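Writing for the school newsletter: notes from session 3

Hello again, and thank you for the first drafts. I read all of them over two evenings and a lot of tea. Ekua Nartey's piece on the Tendale trip made me laugh out loud – more on that in a minute.

Start with the thing people will ask about

Most of you began with the coach. We met at the gates, we got on, we had our packed lunches too early. I did exactly the same when I ran the Nondoteck school bulletin, and my editor crossed out my first paragraph every single time! Ekua began with the form tutor falling in the stream, and I read straight on to the end.

Names and results

Check every name with the person it belongs to. In May we printed the house relay results with two pupils swapped round and I had the parents on the phone by break. Wumpini Yakubu now keeps a list of spellings by the door of room 9, so please use it.

Length

Match reports: up to 30 lines. Trip reports can be a bit longer if more than one form went. If you've got a quote from a pupil, keep it short and keep it in their own words, even the odd ones.

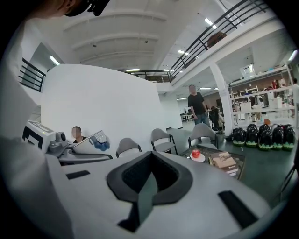 For next time

Bring a second draft of your report, printed, with your name and form at the top. Swap with a partner before you come in and mark one sentence you'd cut. Anyone covering the Ikent concert should see me first, as the programme has changed again and I've only got the one copy.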